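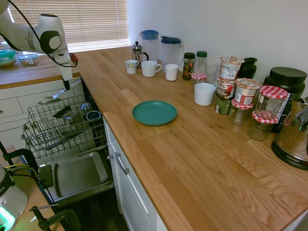 Thomas Carbone meinte nach der Probe, der Vortrag fange zu spät an: Die Leute wollten zuerst wissen, was in der Halle steht, und danach erst, wem sie einmal gehört hat. Ich habe die Reihenfolge deshalb umgestellt.

17. Juli, Redaktion Museumsblatt Grodadthorpe

Sprechnotizen: Das Straßenbahnmuseum Grodadthorpe und sein Depot

Begrüßung kurz halten. Hinweis auf die Garderobe und den zweiten Ausgang.

Zum Bestand
Im Inventar stehen 242 Nummern. Das sind nicht alles Wagen, der größte Teil ist Kleinmaterial: Fahrschalter, Stirnlampen, Fahrscheindrucker, Liniennetztafeln. Vollständige Fahrzeuge haben wir drei. Der älteste Triebwagen kam aus Londik und lief dort bis zur Stilllegung der Uferlinie. Die beiden anderen stammen aus der Waggonfabrik Santoro. Hier auf die Unterschiede beim Dach eingehen: Londik mit Laternendach, Santoro mit glattem Tonnendach.

Zur Halle
Das Gebäude war Reparaturwerkstatt der Stadtbahn, danach Lager eines Möbelhändlers. Die Gleise lagen noch unter dem Estrich. Freigelegt wurden 153 Meter, der Rest bleibt vorerst, wo er ist. Die Grube unter Gleis zwei ist begehbar, aber nur mit Führung.

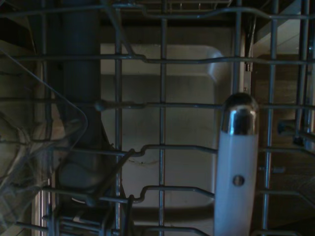
Korb aus beschichtetem Draht, von oben.

Zur Restaurierung
Der Londiker Wagen wird seit Februar innen bearbeitet. Alte Farbschichten nur an den Türpfosten zeigen, dort sind sie am besten erhalten. Beim Fahrgestell nicht zu lange bleiben, das kommt in der Fragerunde ohnehin. Die Sitzbänke fehlen noch. Eine Werkstatt in Plostunach hat zugesagt, sie nach den alten Zeichnungen nachzubauen. Einen Termin gibt es nicht, also auch keinen nennen.

Zum Archiv
Rund 400 Fotografien, überwiegend Betriebsaufnahmen. Bei vielen fehlt der Ort. Wer Haltestellen oder Straßenzüge erkennt, soll sich bitte am Tisch neben dem Eingang melden. Die Abzüge liegen dort in Mappen, nach Linien sortiert.

Fragen
Zum Fahrbetrieb: ist nicht geplant, die Halle hat keinen Anschluss ans Netz. Zum Eintritt: bleibt unverändert. Leihgaben nehmen wir nur mit schriftlicher Vereinbarung an. Formulare liegen an der Kasse.

Zuletzt aktualisiert: nach der zweiten Probe

Diese Website verwendet Cookies. Mit der weiteren Nutzung stimmen Sie dem zu.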